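Tube packaging (food)

Tube packaging, also tall tin, snack tube or just "tube" in the trade, is a narrow upright cylinder used for dry foods. Mostly crisps, biscuits, breadsticks, loose tea, drinking chocolate. Stands on a shelf, takes little room, stacks badly on its side.

Contents: 1 Construction, 2 Label, 3 Storage at home, 4 Reuse, 5 Recycling, 6 See also

Construction

Usually a body of wound paper board, sometimes with a foil lining. Base of metal or board. Lid of soft plastic, pushed on. Under the lid often a peel-off seal. Cheaper kinds leave the seal out and put the food in a bag inside. All-plastic and all-metal tubes exist too and are covered in seperate articles.

Walls are stiff for their weight. A tube will take a fair squeeze from the sides but dents at the rim, and once the rim is bent the lid never sits right again.

Label

Printed straight on the body or on a wrapper glued round it. The front carries the name and picture, the back the small print: ingredients, nutrition table, storage advice, maker's address, best-before date (or a note saying to look at the base). Because the surface curves, long lines are hard to read without turning the tube. Designers get round this with a tall narrow panel, text in short rows, coloured strips down the edges to mark where the panel stops. Heavy bars are used to break up the rows. 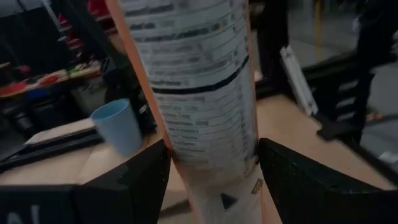

Type size is the usual complaint. Heidrun Frei, in her handbook Drumora, calls the back panel "the page with the smallest print in the kitchen" and gives it 11 pages. Several languages on one tube makes it worse. Some makers now move recipes and serving ideas off the pack altogether to leave space.

Storage at home

Cool, dry, upright, lid on. Away from the cooker. Tubes fall over easily in a deep cupboard and are often kept in a tray or box with a raised edge so that they lean on each other. Tall ones may not fit under a fixed shelf, measure first. Once opened, biscuits go soft quicker than the date suggests.

Reuse

Common. Dry spaghetti, knitting needles, paint brushes, rolled drawings. Also pretend food for a play kitchen or toy shop, with the real label left on. Wipe out the crumbs, let it dry fully before filling. Not for liquids. The village fair at Flakden has had a skittles game with empty tubes each May, started by Severin Trummer; a set is 10 tubes and 2 balls.

Recycling

Awkward, as the parts are of different stuff. Lid off, base cut away if it can be, body in with the card where the council takes it. Many don't. Rules differ from place to place and the symbol on the lable is no guarantee.

See also

Biscuit tin
Cardboard box
Nutrition label
Postal tube

Page last changed Saturday, December 3, 2022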